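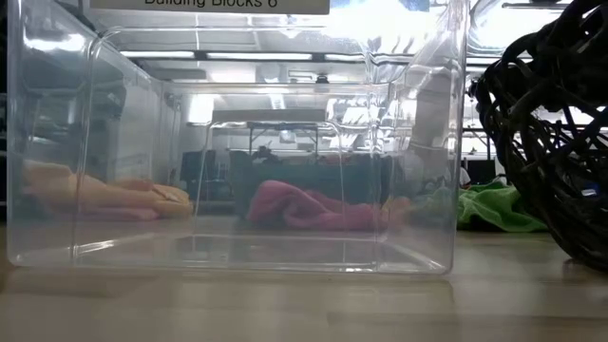 Clear plastic bin, labeled Building Blocks 6

Posted in June by the Equipment Desk

This site uses cookies to remember your settings. Accept | Manage

Plant visit: Hokier open day, Plasov

Hokier makes regulator second stages, low-pressure hoses and a short line of masks at its plant in Plasov. The company opened the building to dive shops and service technicians on a Wednesday in June. Visitors signed in at 9 a.m. and went through in groups of 20. Phones had to stay in pockets in the molding hall but were allowed everywhere else.

The tour starts at silicone molding. Mask skirts are injection molded in clear and black compound on separate presses. Black gets its own press because pigment carries over, and a clear skirt with a gray streak is scrap. Each skirt comes out with a thin flash along the frame groove. An operator trims it by hand with a curved blade, and the part then goes into a post-cure oven for four hours. We asked about skirts that turn yellow in storage. The process engineer put most of it down to contact with neoprene and colored rubber in gear bags, and said the plant sees very few cases in masks kept in their own boxes.

Frames are bought in from Parisi. Lenses are tempered glass, cut and edged off site, and arrive in paper-separated stacks. Final mask assembly is a press fit: skirt, lens, frame, retaining clip. Every mask gets a suction check on a head form. The operator draws a light vacuum and reads the gauge after five seconds. Masks that leak are opened and reassembled once, and a second failure means the skirt is discarded.

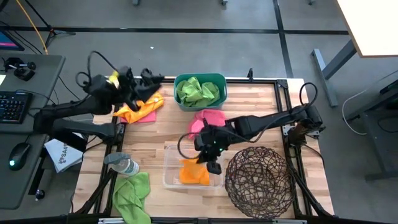
A shop owner in our group objected that the head form has a narrow face and no mustache, so the test says little about fit on a customer. The guide agreed and said the check is for assembly leaks only. Fit remains a matter for the shop. The form itself is replaced when its surface gets scuffed, as scratches at the upper lip give false failures.

Hose crimping was the most useful stop. The current low-pressure hose has a braided outer layer over a polyurethane tube. Cut lengths are pushed onto the fitting to a painted depth mark, then crimped in one stroke. Crimp diameter is measured on the first five hoses of each batch and at intervals after that. A hose out of tolerance stops the line until the die is checked. Burst samples are taken from every batch, and a rack of failed ones hangs by the door. In all of the samples on the rack the tube had split well away from the fitting.

Regulator assembly is upstairs. The current second stage is the Roline, a plain downstream demand valve with an adjustable venturi lever and no breathing resistance knob. Seats and orifices are stored in sealed bags until use. The assembler sets lever height with a gauge block, connects intermediate pressure, and backs off the orifice until the valve just hisses, then turns it in until it stops. The unit is cycled and checked again. Cracking effort is recorded against the serial number, and dealers can request the figure when a regulator comes in for service.

The plant sells the Roline service kit to authorized shops only. Several visitors asked for seats to be sold separately from the exhaust valve and diaphragm, which last a good deal longer. No commitment was made. 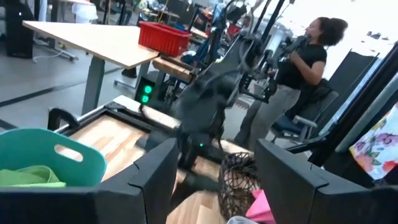

The test room takes finished second stages from both benches and runs them on a breathing simulator. Sampling is by batch. Work of breathing is plotted on a screen next to the tank, and the curve for the unit under test is laid over a reference curve. The one we watched was slightly stiffer than reference at the start of inhalation and was sent back for a lever adjustment. Four units can be run at once, though only one station was in use during our visit.

List price for the Roline second stage is 249, hose included, unchanged from last season. Hokier is keeping the same hose thread and the same mouthpiece size, so existing spares will fit.

Practical notes: the loading yard has no visitor parking. Closed shoes are required. Lunch was sandwiches. The service seminar in the afternoon ran over and the question period was dropped, but the slides on lever height are being sent to everyone who signed in.

Related items
Braided or rubber: low-pressure hoses compared
Storing silicone masks over the winter
Setting lever height without a gauge block
Parisi frames: spare clips and where to order them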